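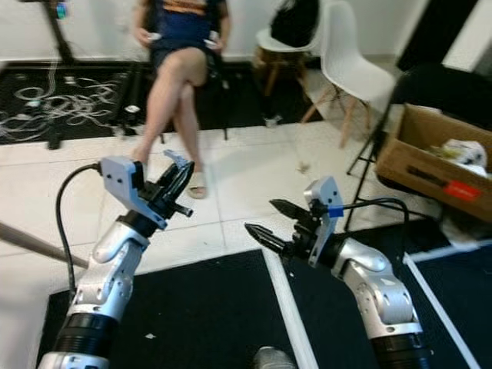 A strip of blue tape on an upright gray plate.

Shop > Bench Supplies > Tape & Dispensers > Fernberg Bench Dispenser

Last updated: October
Reading time: 2 minutes

Fernberg Bench Dispenser

A tape dispenser has one job, and most of them treat it as optional. They skate across the bench when you pull. They hand you a strip with one corner folded under. The Fernberg was drawn up by Parveen Bandara after years of holding the old one down with an elbow, and it stays where you put it.

The weight is in the base: 2,958 grams of cast iron, powder coated in a green we had left over from another product. Please lift it with both hands. Please do not put it on the high shelf.

It takes three rolls side by side, each on its own spindle, so running out of the narrow one no longer means taking off the wide one first. Standard 3-inch cores fit straight on. For 1-inch cores, use the adapters in the bag taped under the base. People throw that bag away. We sell replacements, and we are not proud of how many.

The blade

Each Fernberg has a toothed steel blade behind a hinged guard. It cuts painter's tape, masking tape and paper packing tape cleanly. It will cut cloth tape if you pull down sharply and mean it. Foil tape dulls it in a hurry, and we'll know from the scratches when you write in.

Specifications

Weight: 2,958 g without rolls
Rolls: 3, up to 2 inches wide each
Core size: 3-inch, or 1-inch with adapters
Feet: rubber, replaceable
Finish: green, only green
In the box: dispenser, adapters, spare blade, hex key

How it differs from the Taton

The Taton is our single-roll model. It is lighter, cheaper and fine for a desk. If you tape labels on boxes a few times a day, buy the Taton and spend the difference on lunch. The Lu clamp fits either one and fixes it to any bench edge up to 8 centimeters thick.

Care

Wipe the blade with a little mineral spirits when it starts to gum up. Let it dry before loading a roll. The spindles need no oil, whatever your uncle says.

Made by Rumbridge. Stock at last count: 1,183 units, all of them heavy. Shipping is worked out at checkout and you may want to sit down for it.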